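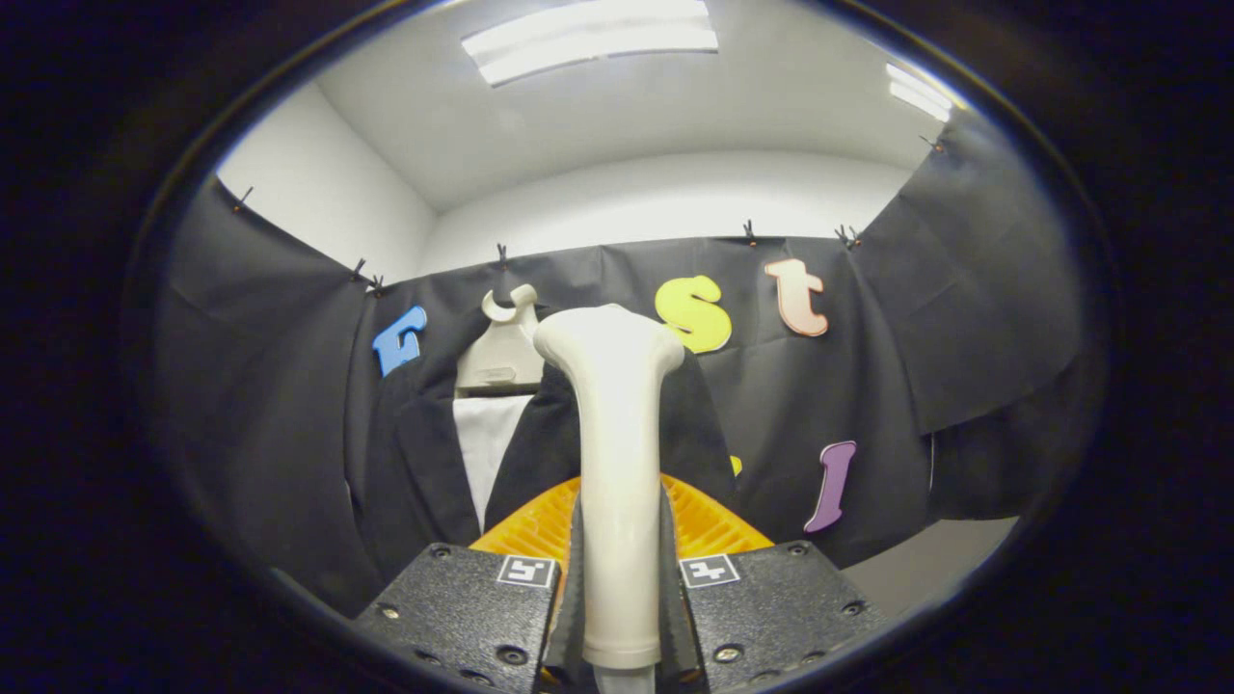

Figure 3. View from the hand-held gripper during a demonstration, with a white object held between the fingers in front of the black backdrop.

4.2 Collecting demonstrations

Demonstrations were recorded by the students of the Stestcombe robotics club over one term, in the room the club shares with drama and debating. Each student worked with a hand-held gripper carrying its own camera. The same finger geometry was later mounted on the arm, so a grasp made by hand could be replayed without remapping the contact points. A square fiducial marker sits near the inner upper corner of each finger (Figure 3), and the distance between the two markers was used to estimate the opening width for every recorded frame.

The club had 15 members at the start of term and 11 when recording ended in February. None had used a hand-held collection tool before. Siiri Halonen, who supervised the sessions, gave a short introduction on grip, walking speed and keeping the fingers in view, and the students then practised on blocks before moving to the task objects. Practice recordings were not kept.

Black fabric was clipped to the walls to make a plain background. In a pilot at Urkport the walls had been left bare, and the tracker lost its position whenever the operator turned toward a blank section. Fabric alone gave the same trouble. Coloured foam letters were therefore attached to it at different heights, and these provided enough distinct features for the tracker to recover after fast turns. The letters spell nothing and their order was changed between sessions. The fabric was left with its folds, which we found harmless and in a few cases helpful.

A demonstration consisted of approaching an object, closing the fingers on it, lifting it clear and carrying it to a marked spot. Students were asked to hold narrow objects by the shaft with both soft pads in contact. Objects that widen toward one end were the most difficult group. When held low, the wide end covered a good part of the view and the tracker had to rely on whatever remained visible to either side. In Figure 3 the head of the object reaches roughly the middle of the image, and letters can still be seen to the left and right of it.

We kept 958 demonstrations after filtering. A recording was discarded if either marker was out of view for more than five consecutive frames during the closing motion, if tracking was lost and did not recover, or if the student reported a mistake. The last rule removed more recordings than we had expected. Some students stopped and restarted at the smallest slip, and we asked them from the third session on to finish the motion and let the filter decide.

Lighting was kept to the ceiling fixtures. The lens is wide enough that they often appear in the upper part of the image, and we did not mask them out. Exposure was fixed at the beginning of each session, following the procedure in the Budham guide for school laboratories. On one Wednesday the exposure was set before the lights had been switched on, and all recordings from that afternoon were excluded.

Labelling was done by the students in pairs, using the Cheung annotation sheet with two fields added for object family and grasp height. Disagreements were settled by watching the recording again together. Grasp height proved the less reliable field, particularly for curved objects, where pairs differed on which end should count as the base. We retained the label in the released files but did not use it in training the policy described in Section 4.3.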